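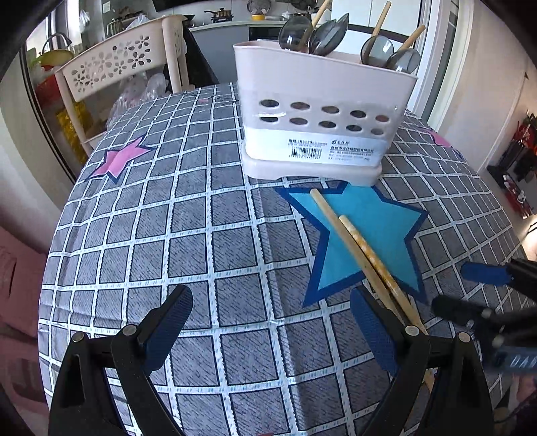 **Figura 2.** Porta-talheres, colheres e hashis sobre a mesa de jantar.

Quando eu e a Valquíria Bezerra sentamos para fechar o orçamento de fevereiro, a primeira briga foi boba: quanto vale um par de dedos de reposição? Eu queria cortar essa linha (confesso!) e a Valquíria queria dobrar. Ganhou ela, e a Figura 2 ajuda a entender o porquê. Hashi é fino, comprido, e os dois que estão deitados em cima da estrela azul ficam quase paralelos, bem juntinhos, de modo que pegar um só pede uma pastilha com boa textura na ponta do dedo. Pastilha gasta escorrega, e aí lá se vai a tarde inteira repetindo a mesma tarefa. Entraram então 30 pares no pedido, cotados com a Veltel, que entrega separado do corpo da garra.

### 4.2 O que compramos e o que ficou para depois

A cotação da Zollstead para a garra manual completa saiu por R$ 2.611 a unidade, com frete. Pedimos duas. Dava para começar com uma e economizar, claro, mas boa parte das nossas tarefas de mesa é bimanual (uma mão segura o porta-talheres, a outra guarda a colher), e comprar a segunda mais tarde significaria calibrar tudo de novo. O braço fixo da Quintana ficou de fora nesta rodada: é lindo, eu adoraria ter um, só que ele sozinho comeria o orçamento dos dois semestres!

Já os objetos de cozinha custaram uns R$ 626 no total, e foi a parte mais divertida da planilha. A Vanderleia Lopes defendeu comprar tudo em loja de bairro, coisa comum mesmo, e eu concordo: colher translúcida, por exemplo, é baratinha e dá um trabalho danado para a visão do sistema. Toalha estampada também entra nessa conta, e a gente lançou as duas coisas na rubrica de consumo, não na de equipamento, o que acelerou bastante a aprovação no projeto Plaltutlow.

Para a próxima compra, deixamos anotado pedir as pastilhas junto com as garras, no mesmo frete, e reservar uma folga para parafusos.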